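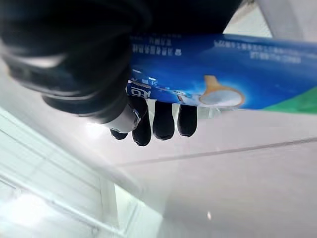 Unit 3. Restocking and Wiping Down a Washroom

Karkley Housekeeping Certificate, practical block B
Handout for the Irnton teaching flat

Search this site Enter keyword Go

3.1 Scope

This unit covers powdered products in flexible bags, floor coverings next to a wet area, and the care of a basin set in a stone top. Taps and drains are treated as surfaces only. Blockages and leaks belong to Unit 5.

3.2 Powder in bags

A bag of powder is harder to control than a box. The contents shift toward the lower end when the bag is tilted, and the grip has to allow for this. Carry a full bag by the body with the heavy end low. Do not carry it by the top seam.

Before opening, read the dose panel and write the dose in the log. Irnton keeps two bag sizes in the store, 500 g and 1000 g. The dose is set by the amount of water, so the bag size does not enter into it.

Worked case. A product is dosed at 100 g per bucket. A 500 g bag gives five buckets. A 1000 g bag gives ten. If the log shows almost ten buckets drawn from a large bag, bring the next bag forward on the shelf.

Opened bags are folded twice, clipped, and stored upright. Powder that has caked is broken up inside the closed bag. Sieving it in the room puts dust on every surface already wiped.
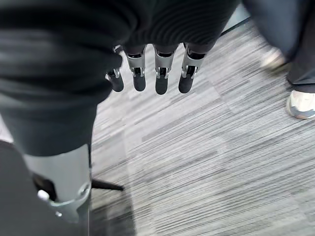 Floor coverings are checked before any product is brought in. Powder dropped on tile can be swept; in pile it has to be vacuumed dry before water goes near it. Look also for anything standing on the covering. A thin stand leg ending in a narrow point, set directly on carpet, bears on a very small area and can leave a dent. Lift such items clear when vacuuming. Dragging them pulls the pile and may mark the backing. Where a dent remains, raise the fibers with a blunt comb and leave them overnight.

Cords and loose fabric are kept off the floor during this step.

3.3 Basin and top
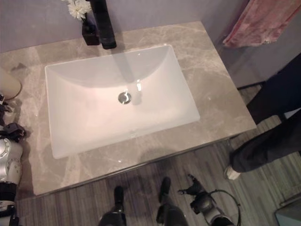 Nirnoscombe Course Notes, no. 3, p. 14

An undermount basin has no rim above the stone. Crumbs and water can be wiped straight from the top into the bowl, and this fixes the order of work: top first, bowl second, drain last.

a) Clear the top. Small items such as a flower vase are moved to a dry towel, wiped at the base, and returned at the end.

b) Wipe the stone from the back wall toward the front edge with a damp cloth and neutral cleaner. No vinegar, lemon, or descaler on marble. Acid etches the polish and the mark does not wash off.

c) Wipe matte black fittings with a soft cloth and plain water, then dry at once. Scouring powder is not used on them.

d) Clean the joint under the stone edge with a soft brush. Soap film collects there and is easily missed from standing height.

e) Wash the bowl from the sides down to the drain. Rinse. Dry the chrome separately.

On glossy white porcelain, a tall dark faucet can reflect as a streak running down toward the drain. Move your head before scrubbing: a reflection shifts and a stain stays where it is.

3.4 Log entry

Record product, dose, bag size, and condition of the floor covering. Use the Nistor sheet, one line per room. Completed sheets for June go in the front pocket of the course binder.

Reading for next session: Unit 4, Towels and Linen, sections 4.1 and 4.2.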